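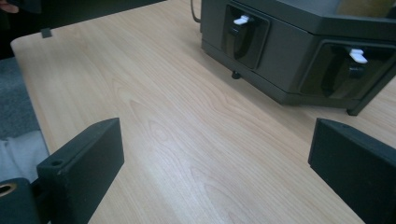
About Trummer

Company | Medical and Pharmaceutical Packaging

Trummer is a manufacturer of sterile barrier packaging for the medical device and pharmaceutical industries. The company was founded in Pinudmont, where its headquarters and larger plant remain today, and is privately owned.

We operate 2 production sites. The Pinudmont plant produces thermoformed trays, blister lids and peelable pouches. Our second site, in Ritau, is dedicated to extruded film and supplies both our own converting lines and outside customers. Each site has its own quality laboratory, and materials are tested before they are released for production.

Search
Enter keyword or part number

Our Products

The Plarus line of pouches and header bags is our best-known product family. Plarus packaging is offered in 50 standard sizes, and custom dimensions are available on request. Customers may order printed or unprinted stock, with lot information applied during converting. Our packaging engineers also assist with seal validation, shelf-life studies and the change notices that follow any adjustment to a material.

Rigid trays are designed in house. Prototype tooling is cut in Pinudmont, and most customers receive first samples before a final resin is chosen – a practice we have kept from our earliest years.

Our People

Trummer employs 1144 people across both sites. New production employees complete a training period of 5 weeks, which covers gowning, line clearance and document control. Many of our supervisors began their careers as machine operators.

Working With Us

Inquiries about new projects should be directed to the sales office in Pinudmont. Existing customers are asked to contact their account representative – complaint forms and certificates of conformance are handled by the quality department at the site of manufacture.

Page last updated 29/04/2020

Shares 2 | Comments 0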